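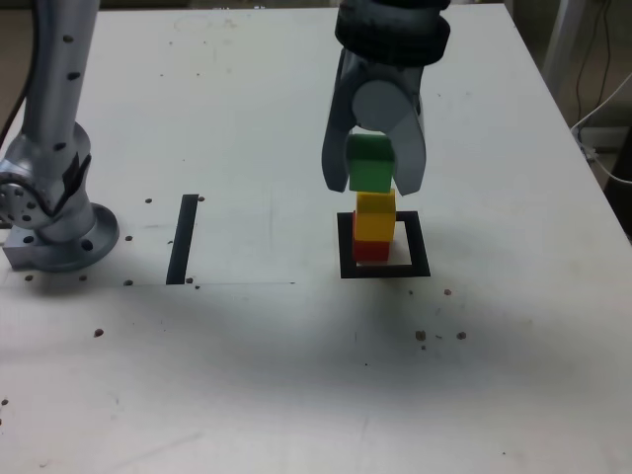

Clarness two-finger gripper: notes after 1265 cycles

The Clarness kit is a parallel-purpose gripper with curved fingers, replaceable contact pads, a wrist adapter and a one-page wiring sheet. Jiden sells it as a kit or assembled. I bought the kit. Assembly took 50 minutes, most of it spent on the adapter.

My test is block stacking: three cubes, one column, built inside a marked square. It is a dull test and a useful one. The third cube shows every error left by the first two, and a gripper that releases unevenly will push the column over on the way out.

Results by batch:

Batch one, 756 cycles, default grip force. Two columns lost, both at release of the top cube. One finger let go before the other.

Batch two, the remainder, force lowered one step and release speed halved. No columns lost. Cycle time went up, which I can live with.

Pads are the weak point. The supplied material grips painted cubes well, but it is soft, and the tip takes all the load on a top-down pick.
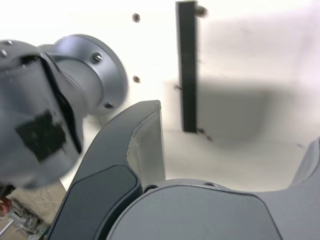 Replacement is simple enough. The old pad peels away, the finger gets wiped with alcohol, and the new pad needs a night under a clamp. Jiden includes one spare pair. I would order more with the kit, as shipping to Redenstead costs nearly as much as the pads.

The manual gives no torque value for the flange bolts. I asked support and had a number back the next morning. It should be printed on the sheet.

I'm keeping it. Next up is the same test with smaller cubes.

2 comments

Farzad Alipour
Did you recalibrate after lowering the force?

Savita Shukla
Same trouble with pads on ours. Trimming the tip square before fitting helped a little.

Shares: 50

© Keyvan Pakzad | Contact | Back to top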